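Quiénes somos

Andholm es una tienda y un taller de mandos para videojuegos. Vendemos, reparamos y probamos periféricos: guitarras de plástico, volantes, palancas arcade, alfombras de baile y cualquier otro cacharro que un fabricante haya querido colocar al lado de una consola. También publicamos reseñas, y son el motivo por el que algunas marcas ya no nos cogen el teléfono.

La empresa la montaron Nadiia Hordiienko y Crisóforo Gallegos después de comprar, cada uno por su lado, el mismo volante «profesional» y descubrir que el pedal del freno solo conocía dos posiciones. Se encontraron en el foro de soporte del fabricante, que cerró a los pocos meses. De aquel foro salieron nuestros primeros clientes y casi toda nuestra desconfianza.

En qué creemos (en poco)

Nos cuesta creer en la palabra «inmersivo». Nos cuesta creer en las ediciones de coleccionista que llevan el mismo circuito que la normal y una pegatina dorada. Tampoco nos convence que un mando nuevo haga jugar mejor a nadie, y eso que vivimos de venderlos. Si viene usted a la tienda con un mando que funciona y nos pide otro, lo más probable es que le preguntemos para qué.

Hay excepciones. Una buena palanca dura muchos años y se puede abrir con un destornillador corriente. De esas tenemos siempre, aunque el catálogo completo no sea grande: 16 modelos, elegidos después de devolver bastantes más.

Cómo probamos

Cada modelo que entra en el catálogo pasa antes por el banco de Khải Khương, que lleva el taller. Su prueba mínima son 500 pulsaciones seguidas por botón y una tarde de juego con alguien que no tenga cuidado. El segundo requisito elimina más productos que el primero. Las notas se publican enteras, incluidas las malas, y el fabricante no las ve antes que los lectores.

No ponemos estrellas ni puntuaciones sobre diez. Lo intentamos durante una temporada y todo acababa en un siete. Ahora decimos si lo compraríamos con nuestro dinero, y normalmente no.

El archivo de reseñas tiene 3644 entradas, contando las que heredamos de Clelura, la revista en la que Yến Ninh escribía antes de que la convirtieran en un escaparate de ofertas. Yến las trajo consigo, las corrigió y retiró las que hablaban bien de productos que luego se despegaron solos. Quedan errores – si encuentra alguno, escriba.

El taller

Reparamos lo que vendemos y también lo que no vendemos. El presupuesto es gratuito y se entrega por escrito. Si la reparación cuesta más que el aparato, lo decimos, y si quiere arreglarlo de todas formas lo arreglamos, que cada cual tiene sus razones para querer una batería de plástico.
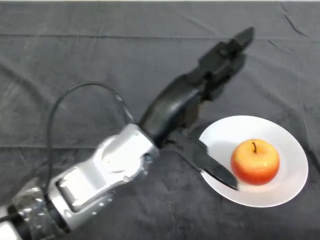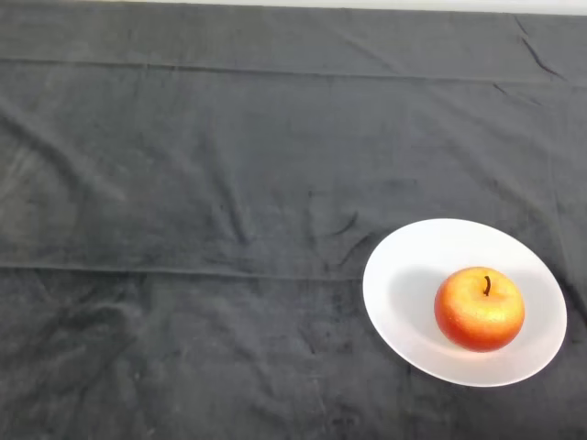 No hacemos modificaciones que prometan «cero latencia». Oanh Khổng, que se ocupa de los pedidos y de la atención al público, tiene una respuesta preparada para quien las pide, y es larga. Tampoco aceptamos mandos con garantía vigente: que pague el fabricante, que para eso la ofreció.

Quién nos paga

Los clientes. No llevamos publicidad de fabricantes ni cobramos por reseñar. En febrero rechazamos una propuesta de Storden para poner nuestro nombre en una línea de guitarras. Las guitarras no eran malas. El contrato sí.

Los envíos salen los martes y los jueves. Para consultas sobre piezas sueltas, indique el modelo exacto y la revisión de la placa, que suele estar impresa debajo de la tapa de las pilas.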